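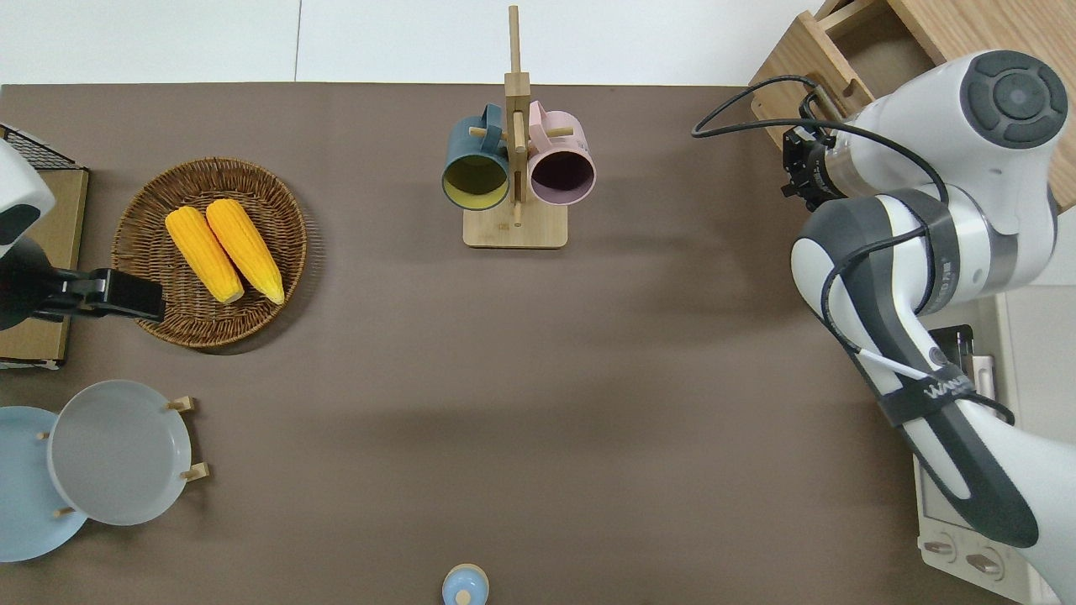 Quick one tonight, bread is in the oven and I've got maybe half an hour.

So the mug tree. I gave in. Years of saying I don't need a thing to hang cups on, I have a cupboard, and now there's one on the table and I like it more than the table. Light wood, rounded corners on the base, pegs. The dark teal mug and the pink one live on it. Everything else stays in the cupboard with the chipped ones and the one from the dentist.

The teal is yellow on the inside, a soft mustardy sort of yellow, and the pink one is dark plum inside. I drink coffee out of the plum one and can never tell how much is left. Tea goes in the teal. Samir says this is not a system. It is a system.

Background for anyone new: we moved to Dredstead in September, into the place over the old shoe repair, and the kitchen came with two drawers. Two! One of them doesn't open all the way unless you lift it and swear. So anything that can stand up or hang up has to. That's the whole theory of this kitchen. Plates standing in the wooden rack, mugs on the tree, boards on edge along the side. The little black wire rack I bought for letters and have never put a letter in. Currently holds nothing very useful.

I kept a stack of plates on the counter until about Thanksgiving and every single time I wanted the bottom one. Every time. Standing them in a rack fixed that in one afternoon and I was annoyed for a week that I hadn't done it in the old apartment, where we had room for a rack and a dog and a second rack.

The wicker tray was from Seija Nurmi downstairs. She was clearing out and left it by our door with a note that just said "for bread or whatever." It's been whatever. Keys, onions, mail, a sweater for one whole weekend. Now it's corn. Yes corn in winter, I know, the store had it and it was bright yellow and I've had a gray month. Two cobs, one each. I'll do them with butter and lime and too much chili and we'll eat them standing up, probably.

Cleaning wicker, somebody asked last time. I shake it out over the sink, then an old toothbrush, dry, around the rim where the crumbs get into the weave. Damp cloth after. Let it dry propped against something so air gets under. Don't soak it. I soaked my last one and it went wavy and never sat flat agian.

What I'm trying to do this month is keep the middle of the table clear. Stuff around the edges is fine, stuff in the middle is not. The middle is for rolling dough, or my laptop, or Samir's elbows when he's reading. The brown hides coffee rings pretty well but it shows flour like crazy, so at least I know when I've missed a spot. I wipe it down before bed, most nights. Some nights. It takes less time than complaining about it in the morning.

Still undecided:

Whether the mug tree stays at the back or goes next to the kettle. Next to the kettle makes more sense. At the back looks nicer. I keep moving it and moving it back.

Whether the plates should be on the left. I'm right handed. Reaching across is dumb but the other side gets the window and I like it open there.

A third mug. Maybe. I saw a speckled green one at Zostier and put it down and walked around the store and picked it up and put it down. Samir has opinions about green with pink. I think with the teal it would be fine.

Oh and the recipe thing, I haven't forgotten. The oat loaf is coming, I have to write down amounts this time instead of going by the look of the bowl. Today's is a little wet, I think I was heavy with the water, and it took forever to rise because the kitchen is cold on that side. If it comes out right I'll post it. If it comes out like the last one I'll post the soup insted.

Timer. Got to go, and I still haven't found the good oven mitt.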